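Robots still can't fold your shirt, but they are getting better homework

News | 2024-06-05

The shirt has been the undoing of more household robots than the staircase. A team at Brevano thinks the trouble lies in the lessons, and has spent the spring having people do the chores by hand, one gripper in each fist, so that a machine might copy them later.

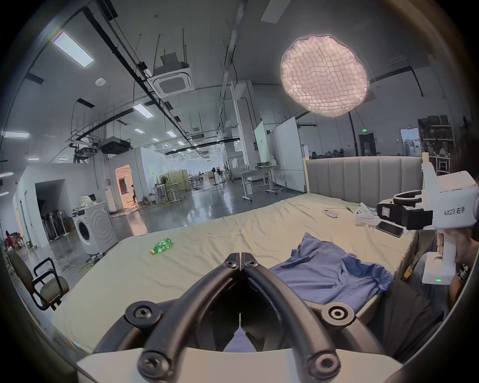
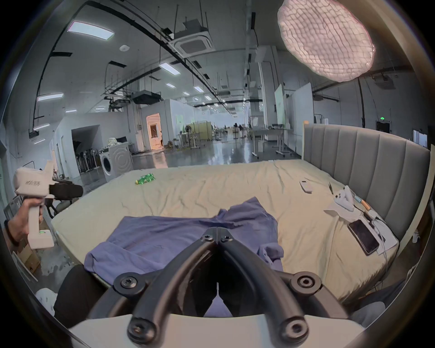
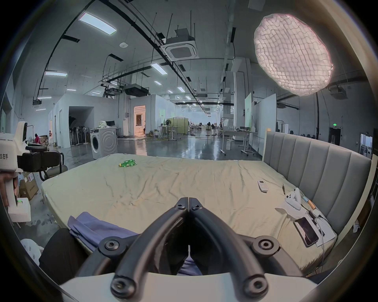
A shirt, a bed and a pair of hand-held grippers at the Brevano test hall.

The method, which the team calls Danix, is simple enough to explain at a bus stop. Each gripper records what it sees and how it moves. The recordings go to a learning program called Prukine, which tries to work out what the human was up to. No robot arm is needed until the very end, and that keeps the bills down and the insurers calm.

In a trial that began in March, the team collected 584 recordings of bedroom tidying. It then trained two versions of Prukine. One learned only from smooth, well-behaved attempts; the other was also given the fumbles, second goes and sleeves picked up by the wrong end. Each was set the same 100 shirts to fold. The version raised on bad examples came out ahead, mostly by knowing what to do after making a mess of things. Parents may draw their own conclusions.

Neither version was quick. The report describes the pace as "deliberate", a word also used of glaciers. Collars remain a weak point, and fitted sheets were left out of the study altogether.

Rivera, the appliance firm paying for the work, hopes to have a tidying robot in ordinary homes by 2030. The next round of recordings will deal with socks.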